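Tramden Wheel Notes

Spring mailing, April 26, 2025

The good news first: the alley behind Kirova Cycles has been resurfaced, and you can now roll from the shop door to the canal path without losing a filling. The less good news is that everyone has noticed, so expect company.

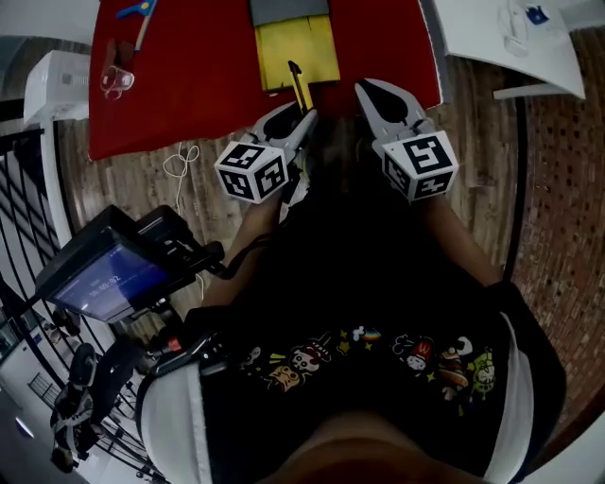
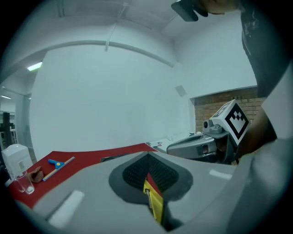 Grippers in both hands over the wooden floor, and a closer look at the grey shell.

On to the Bemdale loop. We've had more mail about this ride than about anything else we've put on, most of it asking the same thing, which is whether it can be done fixed. Yes. Should it be done fixed? That depends on how you feel about your knees and how long you plan to keep them. The climb out of Bemdale village is short and rude, and the descent on the far side has a cattle grid at the bottom, placed there by someone who clearly never tried to stop a track bike in light rain. If you're riding brakeless, please don't. If you're riding brakeless anyway, ride at the back, where you can only run into yourself.

The route is the same as last November with one change. The bridge at the mill is still closed, the council's sign still says "temporary," and moss has started growing on the sign. So we turn left at the church and take the farm road, which adds a bit of distance and a dog. The dog is friendly but has opinions about spokes. Keep a steady line and don't make eye contact.

We leave from the fountain at eight. Last time "eight" was understood to mean twenty past, then a coffee, then a hunt for somebody's other glove. Eight means eight. There will be 3 regroups: the top of the climb, the church, and the gas station with the picnic bench. Bring a tube that fits your own wheel. It sounds obvious, and yet in November we had a whole bag of tubes at the roadside and none of them belonged to the flat.

A word on gearing, while we're being unpopular. The big chainring looks terrific leaning against the café window. It looks less terrific being pushed up a hill by a person in smooth-soled shoes. Gear down for the day. Your bike will look slightly less like the ones in the videos, and you'll get to ride it.

The swap table went better than we had any right to expect. The total in the tin came to $214, all of it going toward the new track pump, and the old pump has been retired to the shelf where things go until somebody takes them home by mistake. Still unclaimed from the day: one quill stem, scratched, and 4 toe straps that may or may not be two pairs. Also a saddle so narrow we suspect it was a joke. They're under the counter at Kirova until the end of next month, then they're ours, and we don't want them.

The Ouazzani frame question rumbles on. For newer readers: a lugged steel frame turned up at the swap with "Ouazzani" on the down tube in gold paint, and opinions since then have ranged from "small workshop, very rare" to "a guy named Ouazzani owned it and had a paintbrush." We've had several long letters on the subject, one with diagrams of the seat cluster. The threading is French, or at least it isn't anything else we own a tool for. If you have a bottom bracket that fits, or a photo of another one, please write in. If you only have a theory, we're full up.

Film night is back in the upstairs room at the shop. Short bike films only, up to 4 per person, and please watch your own all the way through before you submit it. We say this after the one that turned out to be mostly a man looking for parking. Rides filmed from a moving car are fine. Rides filmed from a moving bike, one-handed, in traffic, are going to get you a talking-to and then probably a round of applause, which is the sort of mixed message we've always specialized in.

Bikes can come inside on film night if the tires are clean. Stack them along the left wall, pedals in, and remember whose is at the bottom before you leave early.

Dues are due. The tin is next to the register.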